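Home Walks Minutes Hut Join Us Contact

Plistolis Hill Walkers – Minutes of the Autumn Meeting

Posted 6th October by Gyula Antal
3 comments | Share 12

Welcome and apologies

We got going a little later than planned, as usual, since several of us had come straight from work and there was a good deal of catching up to do over the coats. Gyula took the notes and would like it recorded that any muddle in them is his own. Apologies had come in from the two members who are off walking the coast path this month (we are all very jealous and have asked for postcards), and from the Saturday leader, whose knee is mending nicely but who was told to keep off the stairs for a few more days. We all send our love to the knee.

The minutes of the summer meeting were read and agreed, with one correction. The ford on the lower Plistolis trail was written down as "knee deep," and it was pointed out with some feeling that this depends very much on whose knee. It now reads "deep after rain."

Matters arising

The stile by the sheep pens has been mended, and very handsomely too, by the farmer and his daughter. A thank-you card went around the table for signing. If you missed it, it will be at the next walk, tucked inside the first aid bag.

The lost walking pole from the June outing has still not found its owner. It is a left-over sort of pole with a cork grip and blue tape on the handle, and it will go into the hut for general use if nobody has asked for it by the end of October.

The question of dogs on the high route was carried over again. Most of us are fond of dogs, and most of us also remember the business with the cheese, so it seemed best to wait until the dog owners could be there to speak up for themselves.

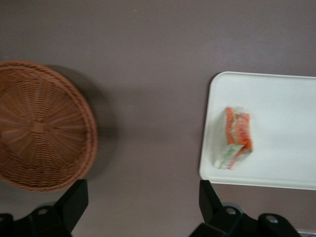

The Drimevum walk

This took up the largest part of the evening, and it was a very cheerful part. For newer members, Drimevum is the long whaleback hill at the head of the valley, and we have always gone up it by the forest road and come back down the same way, which is fine on the legs but does mean looking at the same spruce trees twice. The proposal was to go up by the north shoulder this year and come down to the Hegedűs hut for the night, then walk out along the river the next morning.

Gyula had been up in September to look the ground over and talked us through it with the old map spread out and a mug on each corner. The climb is 800 meters from the road. Nearly 40 minutes of it is on a boggy stretch just above the tree line, where there is no real path and you simply pick the tussock that looks friendliest. After that it is short grass and then stones, and on a clear day you can see right across to the reservoir. He was asked about the steep bit below the cairn and said that he had used his hands on it twice but had never felt worried, and that going up it is a good deal nicer than coming down.

There was a long and kindly talk about pace. Some of our strongest walkers like to press on to the top and some of us like to stop and look at mosses, and last autumn the two halves of the group lost sight of each other for most of an afternoon. It was agreed that whoever is in front will wait at the wall, at the spring and at the cairn, and will wait until the last person has arrived and had a sit down, instead of setting off again the moment the last person appears. This was put to a vote and carried, to applause from the moss end of the table.

If the cloud is down on the shoulder we will take the forest road after all. The leader on the day decides at the parking area and the rest of us promise not to grumble, or at least to grumble quietly.

Getting there

Dirneo will run us up from the square in their small bus, which seats 20, and will collect us the next day from the bridge at the river end. Please be at the square in good time. The driver was very patient with us in the spring but he does have another run to make afterward. Boots can go in the hold on the way home, and please bring a bag to put them in. He mentioned the mud, politely, more than once.

Anyone who would like to drive up separately is welcome to, but remember that the car will be at one end of the walk and you will be at the other.
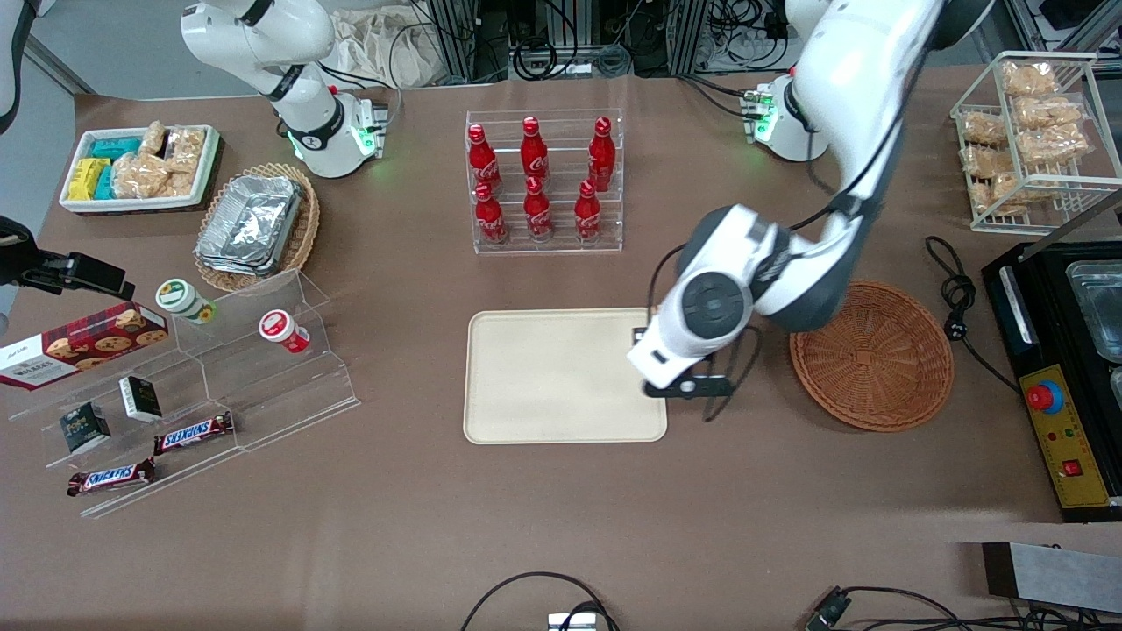 Food for the hut was the next item, and opinions were firm. The Hegedűs hut has a stove, two big pots and a kettle with a good temper, but no oven and hardly a plate to its name, and last time we ate stew in shifts out of mugs. The plan now is that the main supper will be cooked at home the evening before and carried up shared among the packs. Aluminum foil containers like the ones stacked in the round wicker basket are light, and they will do for bowls as well. The puffed rice crackers in clear bags found plenty of friends, although it was said that they arrive as dust unless they ride at the very top of the pack, so whoever takes them takes nothing heavy on top. Hill snacks are up to each walker. Please bring more than you think you want, and then one more thing to give away.

Water at the hut comes from the spring behind it. It has always been good, but we boil it. Empty containers and wrappers all come back down with us, and we shared a few thoughts on the state in which some other party left the stove in August.

Hut bookings and kit

The hut is ours for the night and the key will be with Gyula. There are bunks for everyone on the list so far. Bring a sleeping bag, a hat for sleeping in, and a flashlight with batteries you have tested. The group shelter has been aired and patched, and the spare map case has come home at last after a summer in somebody's garage.

The cost is 10 a head toward the wood and the bus, to be handed over on the day in an envelope with your name on it. Names on the list by the end of the week, please.

Any other business

A request was made for a gentler walk in the same month, for those who would like fresh air without the bog. The mill loop was suggested and warmly received, and we now need someone to lead it. Gyula will ask around.

Thanks were given for the plum cake. The recipe is to be copied out for those who asked.

Next meeting after the Drimevum walk, same room, and bring your photos.

Previous | Next | Back to Minutes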